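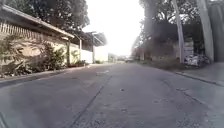

January, straight after lunch

Galeseo notebook, street runs. Writing this up while my tea is still warm, as I promised Katsuhiko Hamada I would stop leaving it until the end of the week and then making half of it up.

The club rule for the Bastby round is still that the robot must hold the left side of the road with no markings to help it, so all of today's work went on the kerb finder. I did 6 passes with the old threshold and then 10 with the new one, and I do like the new one much better. On the old setting it kept taking the long crack in the road for a kerb and trying to be polite to it, poor thing. Log 1581 is the one to open if you want to see it at its worst.

Yoshinori Noguchi thinks we should mask out the middle of the road altogether. I'm not so keen — the crack wanders, and a mask that suits one stretch may well be wrong for the next — but I've said I'll try it on the bench with the saved runs before I grumble any further.
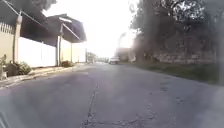

Robot's view up the street, kerb on the left, crack up the middle.

Exposure next. The far end goes almost white, and the planner gets nothing useful from up there, so I have set the limit to 2000 and told it to trust the near ground more. Modise's notes from last year suggest the same thing, in far fewer words than I've used (sorry, all).

Still to do: put the spare battery on charge, copy the logs to the shared drive, and ask Gristau whether they can send us the shorter bracket.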